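# Chapter 8: Wear, Surfaces, and the Life of a Metal Part

Most parts made of metal do not break. They wear out. A hinge gets loose, a chute gets thin, a shaft no longer fits its bearing, and at some point a person decides that the part has to be replaced. The earlier chapters of this book dealt with loads that bend, stretch, or crack a part. This chapter deals with the slower loss of material from a surface that is rubbed, struck, or scraped in normal use.

## 8.1 What counts as wear

Wear is the gradual removal or displacement of material at a surface, caused by contact with another surface or with loose particles. The definition leaves out two things that students often include. Rust is a chemical change and belongs to Chapter 9, although rust and wear often occur in the same place. A dent from one heavy blow is damage, and it is treated as such in most maintenance records.

Four kinds of wear are covered here. *Adhesive wear* happens when two smooth surfaces slide against each other and tiny high spots stick and tear. *Abrasive wear* happens when a hard particle or a rough edge plows across a softer surface. *Surface fatigue* comes from repeated loading, as in a ball bearing, and shows up as small pits. *Erosion* is caused by particles carried in air or liquid.

In practice the four overlap. A conveyor roller may begin with adhesive wear at the bearing, and the fine metal dust that results then acts as an abrasive.

## 8.2 The Grernton grain chutes

A case that will return several times in this chapter comes from the feed mill at Grernton. The mill had two steel chutes of the same thickness, installed in the same May. One carried whole corn and the other carried a mineral mix. After 30 months the corn chute was polished bright but had lost very little metal. The mineral chute had worn through at the bend.

The difference lies mostly in hardness. Corn is softer than steel. The mineral mix contained grains of quartz, and quartz is harder than ordinary mild steel. A rule used in many workshops says that abrasion becomes severe once the particle is clearly harder than the surface it touches. Below that point, wear continues at a much lower rate.

The location of the hole matters too. In the straight part of the chute, particles slid along the floor. At the bend they struck the wall at an angle and then slid. The mill first replaced the whole chute, and later fitted a bolted liner plate from Celis at the bend only. The liner could be changed in an afternoon with the line stopped.
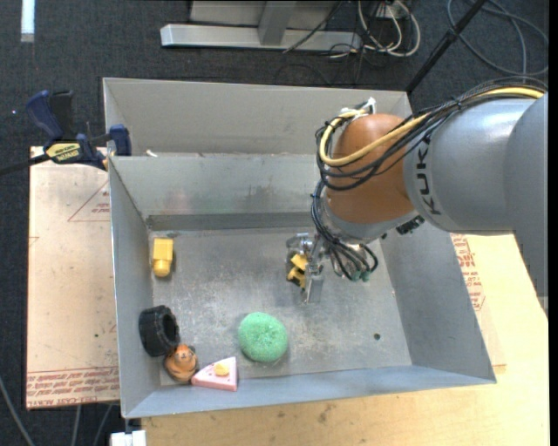
Hardness alone does not settle the choice of material. A very hard plate may be brittle, and heavy pieces falling on it can chip the edges. For chutes that take large lumps, a tougher and somewhat softer steel often lasts longer. Rubber linings are also used, especially where noise is a concern, but they do poorly with sharp scrap or hot material.

## 8.3 Reading a worn surface

Before any measurement is made, the surface should be cleaned and looked at under a low light held to one side. Long parallel scratches suggest sliding abrasion. Short marks in many directions suggest tumbling or dropped pieces. Pits with clean edges suggest fatigue. Write down the direction of the marks as well as their type.

Thickness is then measured at fixed points. The exercises at the end of this chapter use the Clistness sheet, a simple grid on which readings are entered by position and date. Readings taken at different points cannot be compared, and a large share of poor wear records fail for this reason alone.

Section 8.4 introduces the Delić ratio, which relates metal lost to the weight of material moved.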